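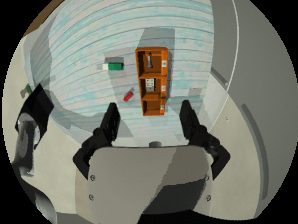 Will the Rimeck sorting arm take over my packers' jobs?
It takes over the sorting, and your packers keep everything that needs a person's eye, plus more say over how their day runs.

I'm Pramila Pathak and I look after small-parts kitting at Priko, so I get asked this a lot! We sell the Rimeck as a bench unit. Parts go down on the cloth, an orange tray with three compartments stands next to them, and the gripper fills it. The labels run along the side of the tray, one per compartment, so whoever checks it can read them without picking anything up.

Our own shop runs 2 of them and we get through 4,000 trays a month. Brodie Wihongi used to sort by hand all morning (his wrists hated it). Now he sets up the jobs, checks finished trays and stops the arm when he doesn't like what he sees. He got a raise for it too, which I'd push for at your place.

Learning it took our crew 11 shifts. The first few were slow and a bit grumpy, I won't lie, and we moved the bench twice before people were happy walking past it.

Comes with: gripper, spare finger pads, cloth, 2 trays.
Sold separately: the Essien stand, extra trays, label sheets.
Ships from our Clitarmont warehouse. New orders go out in November.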